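Projet Prastomine – rapport d'étape, 26 décembre 2020

Constituer le jeu de démonstrations

Nous pensions au départ que l'apprentissage nous prendrait tout le semestre, et c'est finalement la collecte qui nous a le plus occupés (et, il faut bien le dire, le plus amusés !). Notre politique apprend par imitation : l'un de nous téléopère les deux bras, et le logiciel Zostero enregistre les positions articulaires avec les images des caméras. Nous visions 500 épisodes ; nous en avons 1161, dont 35 mis de côté pour la validation.

Choix des tâches

Nous avons retenu cinq tâches à deux mains, de la plus sage à la plus ambitieuse – celle du bouquet, que toute l'équipe voulait essayer. Les fleurs artificielles supportent bien les reprises, mais le papier d'emballage se froisse vite et les tiges fines demandent une prise très précise.

Pour le bras droit, l'approche se fait doigts au-dessus de la tige, la fleur étant couchée sur le papier rose ; le vase blanc nervuré reste du côté du bras gauche.
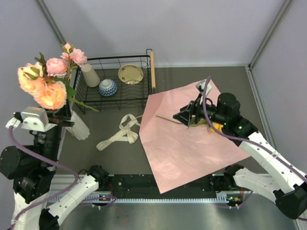
Suite du travail

Il nous reste à équilibrer les épisodes entre les tâches, puis à relancer l'entraînement en variant davantage la position du ruban.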